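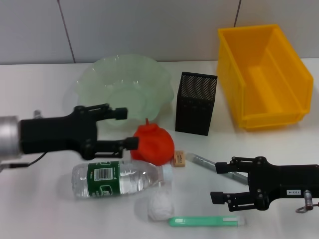 Pen holder, green bowl, yellow bin, and a tabletop's worth of odds and ends.

About Tadberg

Home | About | Classes | Desk Days | Visit | Contact

We teach people to put their things away. It's a funny thing to run a school for, we know, and we love it! Tadberg is a small school of everyday tidying in Jasitz, on the upper floor of the old Santoro building, and almost everything we teach can be practiced on one ordinary table with the kind of stuff you already own. Pens, erasers, a water bottle, a used tissue, a utility knife, a piece of plastic fruit that came from who knows where. If it can end up on a table, we have probably had a long and cheerful conversation about where it should go next.

How we got started

Fulvio Greco opened the school after many years of teaching art to middle schoolers. Anyone who has taught art knows what the last ten minutes of a lesson look like. The bell is coming, the tables are buried, and a whole class is asking where the scissors go. Fulvio began labeling shelves, then timing the cleanup, then changing the order in which things were picked up, and he got so interested in it that he was staying after school to try it again by himself. Parents started asking if he could do the same for their kitchens.

Our first classes ran in February in a borrowed room with bad heating and a very good floor. People kept their coats on and sorted buttons. A good many of them are still with us, and a couple now teach the Saturday group.

What we do all day

Our main course is called Risen, after the moment when you get up from a table and leave it clear behind you. It runs for 4 evenings. The first is all about a single tabletop, and we mean single: we don't touch a drawer, a closet, or a garage until everyone has cleared one surface and talked about how they did it. Every table gets a mixed pile, and we put real thought into the piles (this may be the best part of the job). A good one has something soft, something that rolls, something with a blade, something that is plainly trash, and at least one thing that has no natural home at all.

That last item is the one people remember. A toy apple on a work table can start a debate that lasts through the coffee break. Does it go in the bowl with the real fruit? Does it go to the kids' room? We have opinions, but we like to hear everyone else's first, and we've changed our minds more than once after listening to a six-year-old.

The second evening moves on to containers, and here we get a little carried away. We think people buy far too many of them, usually before they know what's going inside. So you start with the pile and sort it into heaps, and only then do you walk over to the container shelf. Open-fronted bins are a favorite of ours for things you reach for every day. You can see in, you can grab what you want with one hand, and you can drop it back without lifting a lid. A bowl is wonderful for fruit and dangerous for everything else, as anyone with a bowl by the front door will tell you. Mesh pen holders are great for pens. They're also where rubber bands, dead batteries, and single earrings go to hide, and we do an entire exercise on emptying one.

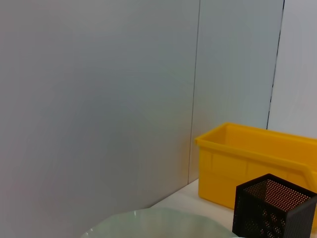

Color helps more than people expect. A bright bin on a pale table gets used, and we've watched it happen in class after class. Put the same bin in white and it fades into the room, and by the end of the evening there's a new heap growing next to it. We don't ask anyone to repaint their house or match their bins to the curtains. Pick one strong color for the place where loose things go and stick with it, so that everyone at home, including the smallest person and the most distracted one, knows it from across the room.

The third evening is kitchens and the last is anything you like. People bring tackle boxes, sewing kits, glove compartments emptied into grocery bags. Someone once brought the contents of a piano bench and we all ended up singing.

House habits

There are a few habits we use at every table, and you'll hear them often enough to get sick of them:

Trash goes first. Wadded tissues, wrappers, dried-up markers.
Blades get closed and put away before anything else is moved around them.
Bottles stand up, caps on, or they go to the kitchen.
Small things travel together. Gather the erasers and clips into one hand and make one trip.
If you've picked it up, finish with it.

We borrowed the last one from Fulvio's grandmother, who said it about laundry.

Desk Days

Twice a year we open the whole floor for a Desk Day. Drop in with a bag or box of whatever is on your desk right now, take a table, and work through it with one of us beside you. Up to 53 people can sign up, and the waiting list moves quickly, so do put your name down even when it looks full. There is soup. Kids are very welcome and tend to be faster than their parents.

We also go out to schools and small offices around Jasitz. School visits take 2 hours and we bring all the materials. Teachers, you can choose the pile! Tell us what's always left lying around in your room and we'll build the session on that.

Who comes

All sorts. New roommates, new grandparents, people moving to a smaller place, people who have just had it with their kitchen counter. You don't need to be messy to enjoy the class and you don't need to be neat to do well in it. We never photograph anyone's home and we never tell you to throw out something you love. Ticket stubs, chipped mugs, your kid's clay hedgehog: keep them, and let's find them a spot.

The room

Take the stairs from the courtyard side or the elevator from the street. We have long tables, good light in the mornings, and a wall of shelves holding a practice collection that has grown to 2000 objects, nearly all of them donated. The collection is cataloged by hand in a set of green notebooks, and you're welcome to leaf through them. We're always glad to get more. Odd kitchen tools and old stationery are especially welcome, but please, no more jigsaw puzzles for a while.

Come and see us before you sign up if you'd like. The door is open during every class, and you can sit in on a first evening free of charge. Fall sign-up for Risen is at the front desk or through the Classes page.

Page last updated 2019-07-23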